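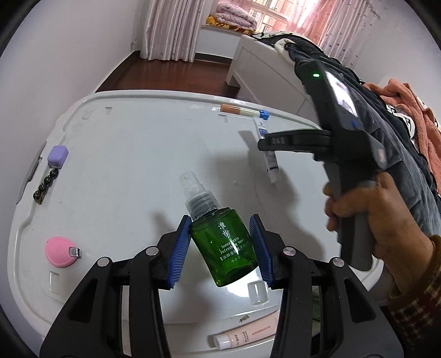

Gindilside Country Outlook: Emerging Economies Edition

Product code: GCO-EE
Format: PDF report with data annex (XLSX and CSV)
Publisher: Gindilside
Delivery: download from your account page
Current release: 1 October 2020

Overview

The Emerging Economies Edition is a subscription report on growth, trade and political conditions in 20 middle-income countries. It is written for export departments, credit insurers, university libraries and public agencies that need comparable information on several markets at once. Each country is treated on its own pages and in the same order, so a reader can move between chapters without relearning the layout.

Forecasts cover eight quarters from the release date. Historical series in the data annex go back further, and the start year of each series is given on the first sheet.

Contents of a country chapter

Summary table of output, prices, exchange rate and current account
Fiscal position and public debt, with maturity profile where published
Foreign policy and regional relations
Election calendar and party positions
Trade by partner and by product group
Banking sector and external financing
Risk rating on the Plornen scale
List of sources

The Plornen scale

Ratings run from 1 (lowest risk) to 12 (highest risk). Three partial scores are published next to the overall rating: political, payment and transfer. The overall rating is the weighted mean of the three, rounded up to the next whole number. Weights are the same for every country and have not been changed in this release. A rating may be moved by one step in either direction on the judgment of the country editor. When this is done, the adjustment is marked with an asterisk and explained in a footnote.

Ratings are opinions on general conditions in a country. They do not assess any individual company, bank or bond issue.

Data annex

The annex contains one workbook per country and one combined file. Column names are identical across workbooks. Missing values are left blank and are never filled with zeros. Estimates carry the suffix E and forecasts the suffix F. Values are given in local currency and in US dollars, converted at the period average rate.

CSV files use UTF-8 encoding, a comma as the separator and a period as the decimal mark.

License options

Single reader: one named user, PDF only.
Department: up to 24 named users at one address, PDF and data annex.
Site: all staff and enrolled students of one institution, PDF and data annex, IP access.

Charts and tables may be quoted in internal papers under every license if the source line is kept. Republishing the annex in whole or in part requires written permission.

Related products

Campos Trade Tables: bilateral goods trade, annual, data only.
Jirammont Regional Brief: short political report on one region per issue, PDF only.

Both can be added to a Department or Site license at the time of order. They are not included in the price of GCO-EE.

Updates and corrections

The next full edition is scheduled for March. Corrections to the current edition are posted in the account area with a list of the cells and pages affected. Subscribers with a current license may download the corrected files at no charge.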